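**Bimico adds sorting table and perforated basket to its Miditz laundry room range**

Bimico will offer its Miditz folding and sorting table with a matching basket from September. The set is meant for small laundry rooms and shared workrooms, where cloths are often sorted on whatever surface is free.

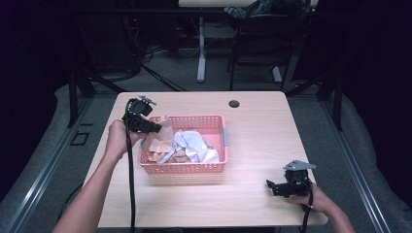

The table has a rectangular top in a light wood-grain finish, with a round cable grommet toward one corner. The basket is plastic with slotted sides, so air can reach folded and unfolded items alike. It is sold under item number 2291.

The finish was chosen for its low sheen. Lint and stray threads can be wiped off with a dry cloth – no polish is required.

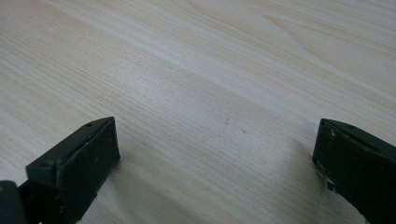
*By Padmavathi Shetty, Product Information, Bimico*

Each set is supplied with 5 blank labels for sorting by color or fabric. The first production run is limited to 1000 sets.
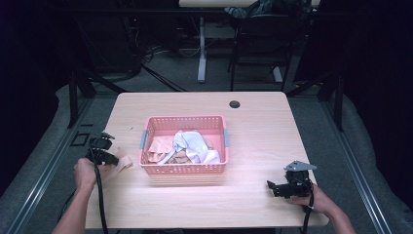

Baskets may also be ordered separately. Orders placed before noon on Tuesday ship the same week. Trade inquiries go to Kęstutis Krūmiņa at the Dillano sales office, extension 1908.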